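Wuvex Tischöl matt, 1 Liter, für Esstische und Arbeitsplatten

Art.-Nr. 1313. Lieferbar ab Lager Endwood, Versand in 14 Tagen.
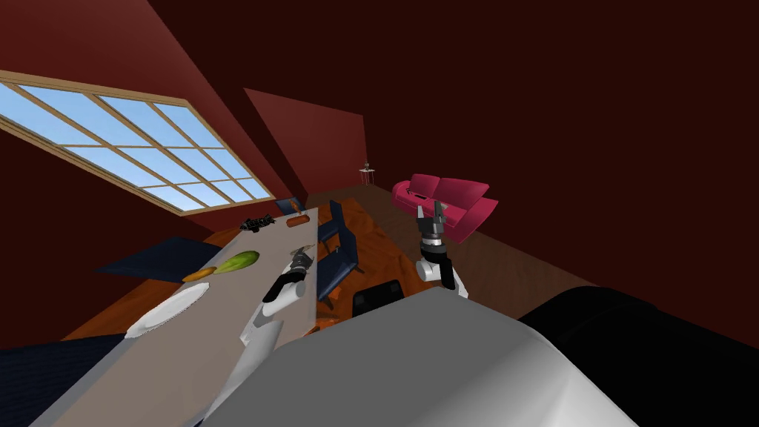

Wie oft muss nachgeölt werden?
Bei normalem Gebrauch einmal im Jahr, Arbeitsplatten neben der Spüle lieber alle sechs Monate.

Dünn auftragen, 20 Minuten warten, Überschuss abnehmen. Nicht auf lackierte Flächen! Vorher schleifen, Korn 180 reicht meist. Zweite Schicht am nächsten Tag, bei Eiche evtl. noch eine dritte.

Farblos, riecht die ersten Tage etwas nach Leinöl. Gebinde vor Gebrauch gut aufrüren. Lappen ausgebreitet trocknen lassen, Selbstentzündung möglich.

Passend dazu: Pad weiß von Majali, Nr. 201. Pad grün erst wieder im September.

Preis 29,80 inkl. MwSt., ab sechs Dosen bitte anfragen. Großgebinde nur auf Bestelung, kein Umtausch.

Fragen zur Verarbeitung: Eino Aaltonen, Trambridge Holzpflege, vormittags

Stand 20.08.2024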